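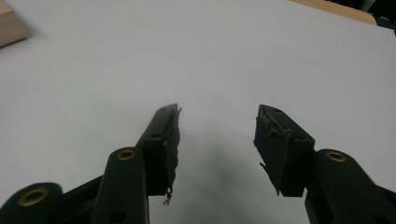 The work surface at Dalar, where small frames are checked from the back.

The bench at Dalar is a dark grey table between metal rails, with a wooden panel laid on it and a white board on top of that. The person responsible for it asked to be described by job, which is bench lead. The job covers the surface, the small picture frames that pass over it and the written procedure for both.

Asked why the board is white, the bench lead began with the colour it had replaced. "We had a green cutting mat. Light wood on green looks yellow, whatever its real shade. You would sort frames into matching pairs on the mat, take them to the window, and half the pairs didn't match." The white board came from Cenero in January. It has no printed grid. A grid was tried, and people lined frames up with the lines when they should have been looking at the corners.

The board is matt. A gloss sample was rejected after one afternoon because reflections from the overhead lamps hid fine scratches. The drawback of a matt face is that it holds graphite, and pencil is banned within reach of it. Cleaning is done with a damp cloth at the end of each shift, followed by a dry one.
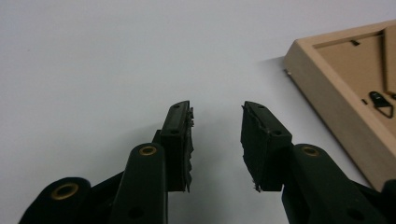

Frames are checked on their backs first, and this was the point on which the bench lead spoke at most length. Faults in the joint nearly always show at the rear before they show at the front. The frame goes down on its face, and the eye is brought low enough to look along the board. The shadow matters as much as the wood: the frame near the far corner of the board throws a soft grey one to its left, and it is the line where wood meets shadow that gets read. "If that line is even, the frame is sitting flat. If it swells at one end, you have a twist. I trust it more than I trust a feeler gauge, at least for a first pass."

A twist of up to 2 mm is passed on the larger sizes. The smaller sizes are allowed less, and the bench lead would like the figure tightened for those again. Doležal, the joinery that cuts the mouldings, has so far resisted this on grounds of cost.

The size most often on the bench is a small square called Dema. It has a light wood border, and the job number for the present run is 2291. The bench lead describes it as an awkward product. The border is narrow for the weight of the inner panel, and the corners have little glue area. "A bigger frame forgives you. A Dema doesn't have the width to hide anything."

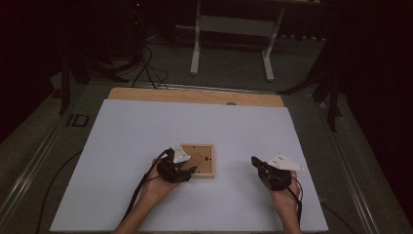 The order of work is fixed. The back is looked at first, then the four corners, then the fit of the panel, and the front last of all. Each frame is turned a quarter at a time and always the same way, clockwise. The bench lead was firm on this – a frame turned in both directions is a frame with one corner checked twice and another missed. Rejects go to the right of the board and are not stacked.

Stacking was a sore point. Until last year frames were piled up to 26 high before packing, and the lower ones picked up marks from the ones above. Piles are now kept to three with tissue between. The change slowed the bench by some margin, though no figure was offered. "It felt slow for a week. Then we had fewer coming back and it stopped feeling slow."

The same surface is used for solid pieces. Rounded blocks are handled lying on their sides and held by the ends, so that the curved face is left untouched. The ends are sanded again later in any case, and a mark on them does no harm. Blocks are checked for splits along the grain and for flats on the curve. The second fault is harder to see on a pale surface, and the bench lead admits that a darker board would serve better for this one task. A second board has been priced. 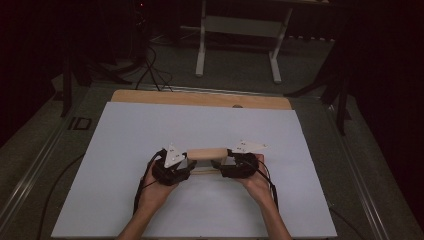
Care of the board

The board is turned end for end every month to spread the wear, and the panel beneath is brushed down at the same time. Grit between the two layers is the usual cause of a false reading. "People blame the frame. Lift the board and there's a crumb of dried glue under it."

The board is not fixed to the panel. Screws were considered and dropped, as the heads would have stood in the working area, and double-sided tape left a residue that took most of a morning to remove. Its own weight keeps it still enough for hand work.

Asked what else would be changed, the bench lead named the lamps, which are too high, and the Dema border, which ought to be wider by a few millimetres. Cenero has been asked for a replacement board in the same finish. The old one will be cut down and used for packing.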